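Teaching by demonstration (robotics)

Teaching by demonstration, also called demonstration teaching or show-and-copy, is a group of methods for giving a robot a task by performing it rather than writing code for each move. The person either takes hold of the arm and moves it (hand guiding) or drives it from a distance (remote control, teleoperation). Joint positions, gripper opening and usually camera video get saved together. A program is later fitted to the saved runs.

Hand guiding

Oldest form. Motors go slack or nearly so, the operator pushes the arm through the motion. Cheap, no extra hardware. Drawbacks: hands get into the camera view, and two arms at once is hard for one person. Still common for simple paths such as gluing, spraying, and palletizing.

Remote control

Operator holds a controller, or a smaller copy of the arm, and the working arm follows. A setup with leader arms needs 4 arms in total for two-handed work, 2 held and 2 working. Delay matters a lot. Operators tend to slow down when the picture lags, and the slowness ends up in the data and then in the robot.

Household items are popular practice objects, partly for the price and partly becuase soft things are difficult. Sponges, cloths, boards, cups. A sponge gives way when pressed, so the finger position alone doesn't say how hard the grip is. 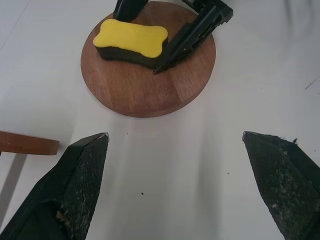

Two-arm work seen from one gripper. The other arm has a fingertip against a bone-shaped sponge on a round wooden board.

Wrist cameras are often used along with a fixed overhead one. They keep the fingers and the object close up, but lose sight of the rest of the table. With two arms, each wrist view may also catch part of the other arm.

Amount of data

Varies widely. A single pick may be taught with 5 runs if the object always starts in the same place. More than 100 is usual once positions change. Failed runs are sometimes kept, labeled as such, and sometimes thrown out; practice differs between labs.

Software and formats

Setex records arm and camera streams to one file per run. Bevov is mostly a playback and trimming tool, reads Setex files. Fokance began as a hand guiding add-on and got remote control support in October. The Khổng format stores time stamps seperately for each camera, handy when frame rates don't match. Conversion between them is partial, gripper force is often lost.

See also: Teleoperation, Imitation learning, Gripper

Last edited 2026-08-04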